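Home | Opinion | Household | Letters | Archive

Filed under: Opinion, Repair and Reuse

Keep the Small Parts Counter Open

By Ohemaa Dogbe

The hardware store on Darko Street plans to close its small parts counter in September. The drawers of washers, bushings and hose rings will go, and the space will be used for packaged goods. I think this is a mistake, and I think the town will pay for it in appliances hauled to the dump.

Last winter my dishwasher started leaking at the door. A clerk at the counter matched the worn ring in a few minutes and charged me 26 cents. The same ring is sold online only in a bag of 13, and shipping costs more than the bag.

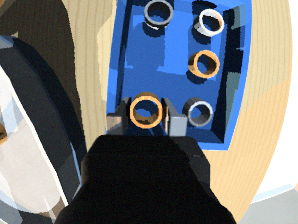

The owners say the counter loses money, and I believe them. A clerk who spends nine minutes on a sale of that size is not covering a wage. But people who come in for a washer also buy paint, tape and light bulbs. I have done it many times.
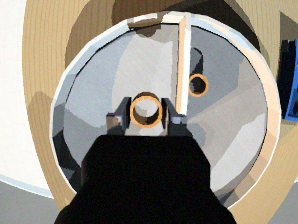 A round, shallow dish on a light wooden tabletop.

There is also the matter of knowledge. The clerks know which old faucets take which seat, and that is not written down anywhere. The store has up to 2000 kinds of parts in those drawers. Once they are sold off as a lot, no one will put that stock together again.

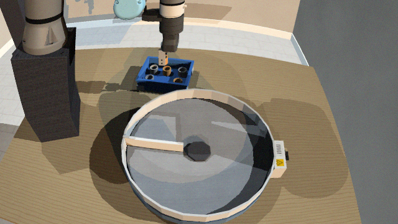
The round basin, with the small blue bin behind it.

Some readers will say that few people fix things now. Fewer do, and one reason is that parts are hard to find. A person who can't get a ring buys a new machine. 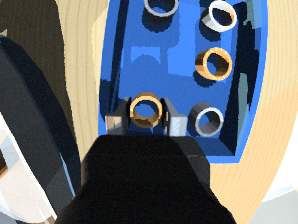 I would accept shorter hours. I would accept a charge for advice, or a price of a dollar for any single part. The owners should try one of these for a year before they empty the drawers.

Contact the opinion desk | Copyright 2025 | Back to top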